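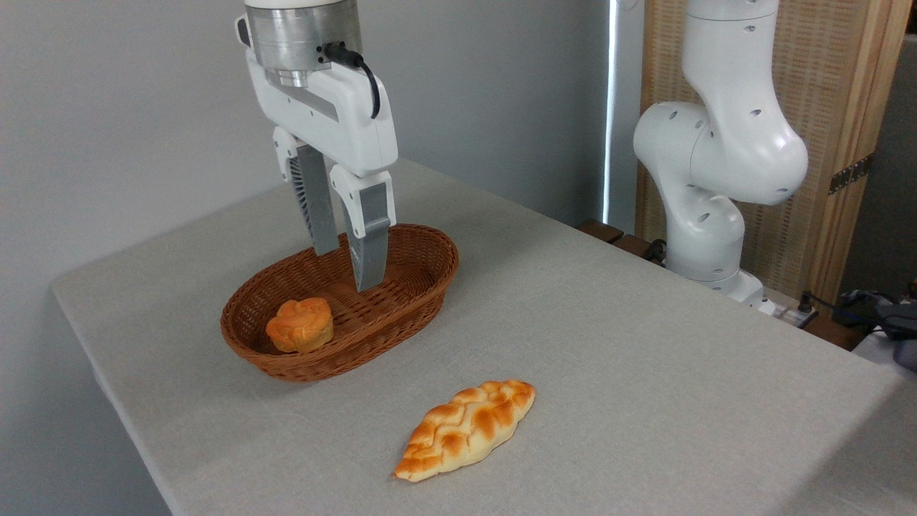 Ewan Mowat wanted it on record before we even got to the agenda that 10 weeks is too short to open a second restaurant, and that he'd said so in October too. So there you go, Ewan, it's on record!

Fetum Kitchens, owners' and managers' meeting, January 29, 2025. I'm taking notes again (my handwriting lost, so I'm typing). Modupe Fashola ran things.

## Last time's minutes

Approved with one fix. I'd put the Urkell Street lease down as 3 years and it's 5. Sorry, that's kind of a big one.

## The new place on Urkell Street

Modupe walked us through the floor plan and I have to say I love it, even with the weird column by the host stand. The landlord has finally agreed to the bigger grease trap, and we split the cost. Still no answer on whether the patio counts toward our seating on the permit. Modupe will call the city again, application no. 3447.

Ewan's worry is staffing. He doesn't want to pull his two best line cooks out of the first kitchen and then train everybody at once in both places. We went back and forth on this for a long time (I stopped writing for part of it). Where we landed:

1. Ewan keeps his cooks through opening week and lends us one after that.
2. Modupe posts the sous chef job on Friday, with the pay listed this time.
3. I redo the opening schedule with a soft opening, dinner only, and send it out before the next meeting.

## Menu

Short menu to start, and everyone was good with that. The argument was over bread. I want to keep sending it out free, Ewan wants to charge for it with the whipped butter. We voted, and free bread won, but only at dinner. 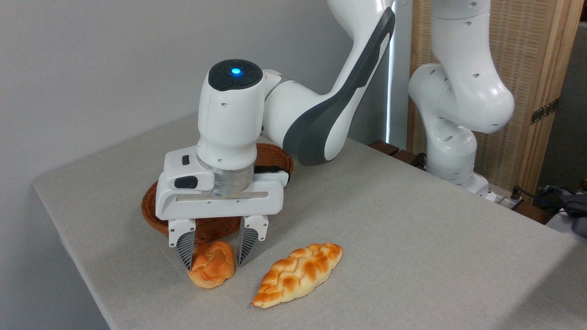 ## Suppliers

Isah can deliver produce to both addresses, same morning, no extra fee if we order by noon the day before. Yes from all of us. Costex sent over a quote for linens and it was higher than I'd hoped, so I'm asking them to price it again without the aprons.

## Odds and ends

- Walk-in door at the first kitchen still sticks. Ewan has a repair guy booked.
- Gift cards should work at both places. I'll check with the register people.
- Sign colors got pushed to next time, we were all hungry.

Wrapped up a little after four.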